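Speaker notes – "Vacancies that stay open"
Afternoon session, 25 minutes and then questions

Slide 1. Title
Say good afternoon, thank Deepak Awasthi for the invitation. Speak slowly. The first two minutes I am always too fast.

Slide 2. The question
We look often at how many vacancies there are. I want to look at how long they stay open. A vacancy filled after one week and a vacancy open since the spring count the same in the monthly total, but for the employer and for wages they are very different.
Ask the room: who has tried to hire this year? Wait for hands.

Slide 3. Where the data comes from
We followed 275 employers in the Valtham region, all with fewer than 250 workers. Each month they told us which positions were open, and on which day each one was first advertised. Mathis Chauvin did the matching of the job titles, and it was long work. The same job can have four names in four companies.
Mention: public sector is not included. Somebody will ask.

Slide 4. Main chart
The middle vacancy is open 60 days. Stay on this number for a moment. Then point to the right side of the chart, where the line becomes flat. These are the positions that do not close at all during our period.
In Urnonholm, which we used for comparison, the middle value is 73 days. Do not say that Urnonholm has a "worse" labor market. It has more technical jobs, and these take longer everywhere in our sample.

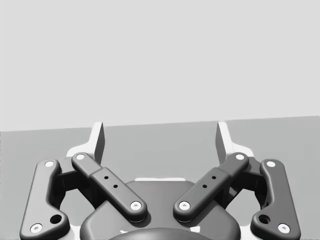
Slide 5. Does the offered wage move?
Economic theory says that if a job is hard to fill, the employer should raise the pay. In our sample this happens, but late. Most employers first change the text of the advertisement, then they ask for less experience, and only after that they touch the wage.
Quote from the interview with the personnel manager at Hoarau: "If I pay more to the new person, I have to explain it to all the others." Pause here. This sentence explains more than my regression.

Slide 6. The regression
Keep it short – the table is in the handout. Only say that the effect of firm size disappears when we control for occupation. Thierry Gilbert thinks we should also control for commuting distance, and he is right, but we have it only for half of the firms.

Slide 7. What I would not conclude
A long vacancy is not always a sign of shortage. Some employers keep an advertisement open all year to collect names. We removed the clear cases, but for sure not all.
Girudham is shown in gray because too few firms answered there. If time is short, skip this point.

Slide 8. Next steps
Second round of the survey starts in September. We will add a question about the lowest wage the employer would accept to advertise. Keir Cowie is looking for more firms in transport and food, so please talk to him in the break.

Questions I should expect
– Seasonal work: excluded when the contract is under three months.
– Why the middle value and not the average: a few very old vacancies pull the average up.
– Can others use the data: yes, without firm names, write to Didier Roussel.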